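2024年9月28日 缝线室记录

批次:Grollel 单股可吸收缝线,3-0 与 4-0 两种规格,Trindade 仓库转来。
目的:打结强度复测,顺带查浸泡槽温漂。

上次留下的问题先写。3月那轮的 4-0 数据离散偏大,当时归到夹具齿面磨损,换了新齿面以后没有补做。今天补了,离散确实收窄,但低值端仍有几根偏弱,断点都在结的入口侧,和夹持段无关。所以齿面只能解释一部分。

拉力机预热后校零,用标准砝码核过一遍,示值正常。夹距和拉伸速度照旧,没有改动。打结方式统一为外科结加两个反向方结,线尾留 5 mm。打结前线材在缓冲液里浸泡,取出后用无尘纸轻压,不擦拉,擦拉会让表面起毛,去年的记录里有照片。

浸泡槽是 Zalthorpe 的旧槽,控温探头装在加热侧,远端偏低。今天用独立探头贴远端壁测了三次,读数不稳,盖上盖子后好转。以后浸泡一律加盖,样品架往中间挪一格。槽内缓冲液下班前换掉,换液日期写在槽盖标签上,不要再写在白板上,白板擦过两次,查不到了。

4-0 一共做了 13 根,其中 8 根断在结处,5 根断在自由段。断在自由段的几根强度反而不低,说明线体本身问题不大。低值集中在同一个线轴的外圈。外圈线材有明显的卷绕记忆,打结时第一道容易翻,收紧以后结形不对称。显微镜下看,入口侧有一道压痕,方向和卷绕弯曲一致。暂时的判断:外圈卷绕张力偏高,线体局部压扁,打结后应力集中在压扁处。证据还不够,需要同轴内圈的对照。

Ingrid Zamora 认为也可能是打结人的手法差异,建议换人盲打一组。同意。盲打时线轴编号遮住,由第三人登记,打完再对号。结形先拍照再上机,拉断以后就看不出来了。

3-0 没有异常,全部断在结处,数值与旧批次重合,不再展开。

数据处理备注:Grillomik 导出的曲线文件首行多一个空字段,直接读入会错列,力值跑到位移那一列去。脚本里加了跳过,旧脚本不要再用。采样点过密,每条曲线约 630 点,画图前抽稀即可,求峰值必须用原始数据。今天有一条曲线峰值前出现小台阶,回看是结在滑移,没有断,后面才真正断开。峰值仍按最大力取,滑移单独记一列,报告里分开统计。

湿度没有控制,室内除湿机停用中,报修单已交。湿度对浸泡过的样品影响应该有限,但干态对照组最好等除湿机恢复再做。

待办:
内圈线材取样,截取位置写明距轴心圈数。
盲打组排期,等 Ingrid 确认时间。
远端温度连续记录一夜,探头用胶带固定,别再用夹子。
问 Trindade 仓库这个线轴的存放朝向,竖放还是平放,入库单上没写。
显微镜物镜该清洁了,右下角有固定污点,已经在好几张结形照片里出现。

剩余线材放回避光柜第二层,铝箔袋封口后加干燥剂。已拆封的线轴贴黄标,只用于方法调试,不进正式数据。

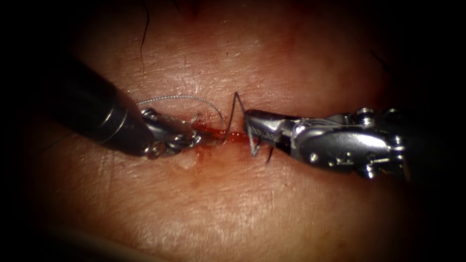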